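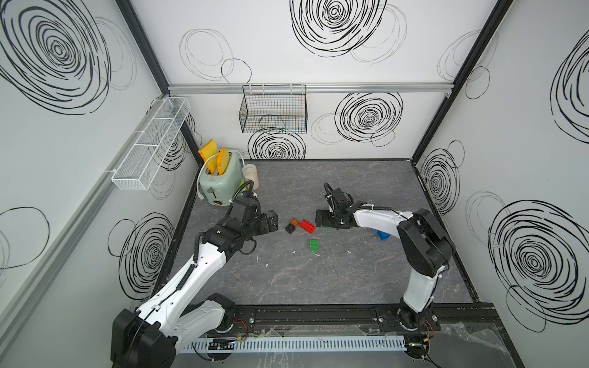

Ticket 91: Choir recordings drop out after 60 seconds

Opened by Gülizar Sönmez, 27/01/2024
Status: solved!

Every take in Tokley stopped at one minute, same spot each time. Swapped the mic lead, no change. Restarted the laptop, no change.

Reply from Majdi Nimri
Great clue, thank you! Check Preferences, then Recording - there's a time limit box near the bottom. Set it to 0 and save before you close the window.

Reply from Gülizar Sönmez
That was it! We got the whole alto part in one go and it sounds lovely. The level meter still sticks at 3 now and then, so I'll open a new ticket for that.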